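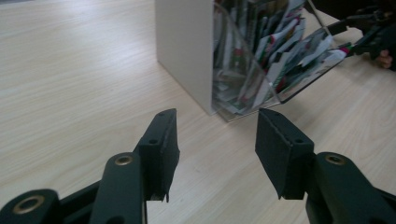 Häufige Fragen zum Schiedsrichterwesen im Amateurfußball

Stand: 2026-05-21

Auf dieser Seite beantwortet der Spielverbund Clostivmont die Fragen, die vor und während der Saison am häufigsten bei uns eingehen. Die Antworten gelten für alle Spielklassen des Verbunds, sofern nicht ausdrücklich etwas anderes angegeben ist. Maßgeblich bleibt im Zweifel die Spielordnung.

Ansetzungen

Wer setzt die Schiedsrichter an?

Die Ansetzung übernimmt für alle Pflichtspiele der Ansetzer der jeweiligen Staffel. Vereine können keine bestimmten Schiedsrichter anfordern. Freundschaftsspiele müssen gesondert angemeldet werden, und zwar mindestens fünf Tage vor dem Spiel. Bei kürzerer Frist versuchen wir, jemanden zu finden, können es aber nicht zusagen.

Wo sehe ich, wer unser Spiel leitet?

Im Spielportal Sinura unter dem Menüpunkt »Meine Spiele«. Die Namen werden drei Tage vor dem Spiel freigeschaltet. Bei Umbesetzungen bekommt der hinterlegte Ansprechpartner des Vereins eine Nachricht. Bitte prüfen Sie, ob die dort eingetragene Adresse noch stimmt.

Darf ein Schiedsrichter Spiele des eigenen Vereins leiten?

In Pflichtspielen nicht. Das gilt auch für frühere Vereine, wenn der Wechsel weniger als zwei Jahre zurückliegt. Bei Freundschaftsspielen ist es zulässig, sofern der Gegner vorher zugestimmt hat.

Was passiert, wenn der Schiedsrichter nicht erscheint?

Beide Mannschaften warten 40 Minuten ab der angesetzten Anstoßzeit. In dieser Zeit rufen Sie bitte den Bereitschaftsdienst an, die Nummer steht im Portal auf der Startseite. Ist ein anderer geprüfter Schiedsrichter am Platz, kann er das Spiel übernehmen, wenn beide Spielführer einverstanden sind. Die Einigung wird vor dem Anpfiff im Spielbericht vermerkt. Kommt keine Einigung zustande, wird das Spiel neu angesetzt. Eine Wertung gegen eine der Mannschaften erfolgt in diesem Fall nicht.

In den Juniorenklassen bis einschließlich E-Jugend stellt ohnehin der Heimverein die Spielleitung. Eine Wartezeit gibt es dort nicht.

Entscheidungen und Einsprüche

Kann eine Entscheidung des Schiedsrichters nachträglich geändert werden?

Tatsachenentscheidungen sind endgültig. Dazu gehören zum Beispiel Abseits, Handspiel, Foulspiel und die Frage, ob der Ball die Torlinie überschritten hat. Videoaufnahmen ändern daran nichts, auch wenn sie eindeutig sind.

Was ist der Unterschied zum Regelverstoß?

Ein Regelverstoß liegt vor, wenn der Schiedsrichter den Sachverhalt richtig wahrgenommen, aber die Regel falsch angewendet hat. Ein Beispiel: Ein Spieler erhält die zweite Gelbe Karte und darf trotzdem weiterspielen. Gegen die Spielwertung kann dann Einspruch eingelegt werden. Erfolg hat der Einspruch nur, wenn der Fehler das Ergebnis mit hoher Wahrscheinlichkeit beeinflusst hat.

Welche Frist gilt für einen Einspruch?

3 Tage, gerechnet ab dem Tag nach dem Spiel. Der Einspruch muss schriftlich über das Portal eingehen und eine Begründung enthalten. Eine nachgereichte Begründung wird berücksichtigt, wenn sie noch innerhalb der Frist vorliegt. Die Gebühr wird erstattet, wenn dem Einspruch stattgegeben wird.

Wie beschwere ich mich über eine Spielleitung?

Dafür gibt es das Formular »Rückmeldung Spielleitung«. Es steht nur den Vereinen offen, Zuschauer und Eltern wenden sich bitte an ihren Verein. Schildern Sie sachlich, in welcher Spielminute etwas vorgefallen ist und was Sie beanstanden. Rückmeldungen ohne Spielnummer können wir nicht zuordnen. Sie gehen an die Leiterin des Lehrwesens, Lenka Pešek, die bei Bedarf eine Beobachtung ansetzt.

Über personelle Folgen geben wir keine Auskunft. Sie erhalten eine Eingangsbestätigung und in der Regel auch eine kurze Antwort zur Sache. Anonyme Schreiben werden nicht bearbeitet.

Darf unser Trainer den Schiedsrichter öffentlich kritisieren?

Sachliche Kritik ist erlaubt. Beleidigungen, der Vorwurf der Parteilichkeit und die Veröffentlichung privater Daten sind es nicht und werden an das Sportgericht abgegeben. Das schließt Beiträge auf den Kanälen des Vereins ein — auch solche, die später wieder gelöscht wurden.

Karten und Sperren

Wann ist ein Spieler nach einer Roten Karte wieder spielberechtigt?

Nach einem Feldverweis mit Roter Karte ist der Spieler vorläufig gesperrt, bis das Sportgericht entschieden hat. Die Entscheidung wird im Portal veröffentlicht. Solange dort nichts steht, darf er nicht eingesetzt werden.

Und nach Gelb-Rot?

Der Spieler ist für das nächste Pflichtspiel derselben Mannschaft gesperrt. Fällt das Spiel aus, verschiebt sich die Sperre auf das folgende. In anderen Mannschaften des Vereins darf er bis zum Ablauf der Sperre ebenfalls nicht spielen.

Gibt es bei uns die Zeitstrafe?

Ja, in allen Juniorenklassen und bei den Alten Herren. Bei den Junioren dauert sie fünf Minuten, bei den Alten Herren zehn. Die Mannschaft darf sich während dieser Zeit nicht ergänzen, auch nicht nach einem Gegentor.

Können Trainer verwarnt werden?

Ja. Gelbe und Rote Karten gelten auch für Teamoffizielle auf der Bank. Lässt sich der Verursacher eines Vorfalls nicht feststellen, erhält der ranghöchste anwesende Trainer die Karte.

Schiedsrichter werden

Welche Voraussetzungen gibt es?

Sie müssen mindestens 14 Jahre alt und Mitglied eines angeschlossenen Vereins sein. Vorkenntnisse werden nicht verlangt. Bei Minderjährigen brauchen wir die Unterschrift der Erziehungsberechtigten.

Wie läuft der Lehrgang ab?

Der Grundlehrgang besteht aus einem Onlineteil und vier Abenden im Vereinsheim Akska. Am letzten Abend wird die Prüfung abgelegt, schriftlich und mit einem Lauftest. Wer einen der beiden Teile nicht besteht, kann ihn einmal wiederholen. Der letzte Lehrgang endete im April, der nächste Termin wird im Portal bekannt gegeben. Anmeldungen nimmt der Verein vor.

Wie geht es nach der Prüfung weiter?

Die ersten Spiele finden im Juniorenbereich statt. Ein Pate begleitet Sie dabei und bespricht das Spiel anschließend mit Ihnen. Danach entscheidet der Ansetzer, in welchen Klassen Sie eingesetzt werden. Um als Schiedsrichter auf das Soll des Vereins angerechnet zu werden, müssen Sie die Pflichtspiele und Schulungsabende der Saison nachweisen.

Wer bezahlt die Ausrüstung?

Die Erstausstattung trägt der Verein. Trikots bekommen Sie über die Sammelbestellung bei Groen, zweimal im Jahr. Pfeife, Karten und Uhr sind nicht enthalten. Andere Hersteller sind erlaubt, solange das Trikot einfarbig ist und sich von beiden Mannschaften unterscheidet.

Abrechnung und Soll

Wie wird abgerechnet?

Spesen und Fahrtkosten zahlt der Heimverein am Spieltag in bar oder innerhalb einer Woche per Überweisung. Abgerechnet wird die kürzeste Strecke vom Wohnort zum Spielort und zurück. Bei Spielausfall am Platz stehen dem Schiedsrichter die Fahrtkosten und die halben Spesen zu.

Wie viele Schiedsrichter muss ein Verein melden?

Einen je Mannschaft ab der C-Jugend aufwärts. Für jeden fehlenden Schiedsrichter wird eine Ausgleichszahlung fällig. Sie fließt in die Ausbildung.

Warum werden manche Spiele ohne Assistenten geleitet?

In der vergangenen Saison waren 1378 Spiele zu besetzen, davon 915 im Juniorenbereich. Für vollständige Gespanne reicht das Personal nicht. Assistenten setzen wir deshalb nur in den beiden obersten Herrenklassen und ab dem Viertelfinale im Pokal an. In allen anderen Spielen stellen die Vereine auf Wunsch des Schiedsrichters je einen Linienrichter, der ausschließlich Ball im Aus anzeigt.

Meine Frage ist nicht dabei. An wen wende ich mich?

Fragen zu einzelnen Spielen richten Sie bitte an den Staffelleiter. Für alles andere gibt es das Kontaktformular im Portal. Am Spieltag selbst ist nur der Bereitschaftsdienst erreichbar.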